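Looking after the cell: handout 5, tables and lights

Right, last time we did the arm itself, so now it's the boring bits, and I'm afraid the boring bits are where most of my call-outs come from. When I looked after the small cell at Stoltstead we had two tables pushed together, and every time somebody leaned on one the joint between them opened up a little. The arm didn't care. The camera did – its idea of where the table was no longer matched mine, and we'd get a whole morning of near misses.

So before you touch any settings, push the tables back together and check the feet. Then go round the camera stands and make sure the clamps are tight (hand tight is fine, please don't use the big spanner!). Follow each cable back to its box and give the plug a gentle push.

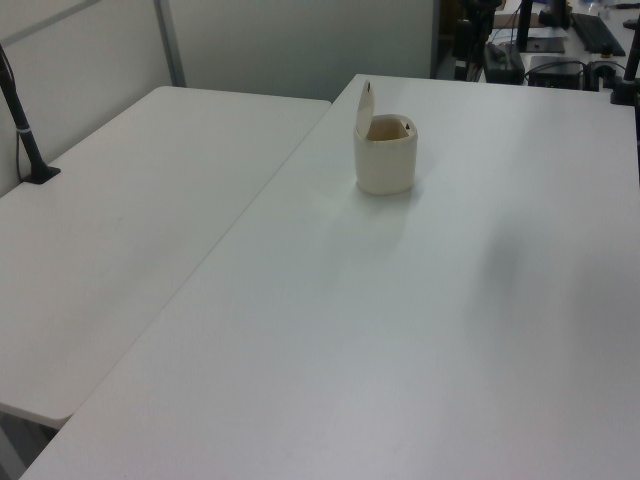 Next, the lights. White tops are lovely for spotting things on, but they show every shadow, and a pale pot on a pale table is about the hardest thing you can give the camera. Stand where you'd normally stand, look at the live view, then step back and look again. If the picture changes, you're in the light.

Cherry Mae Cruzado will have the Rutley cell free for you from January. Bring your log sheets, and write down the cycle count before you start. Mine was 2,591 last time and I still forgot to note it until lunch.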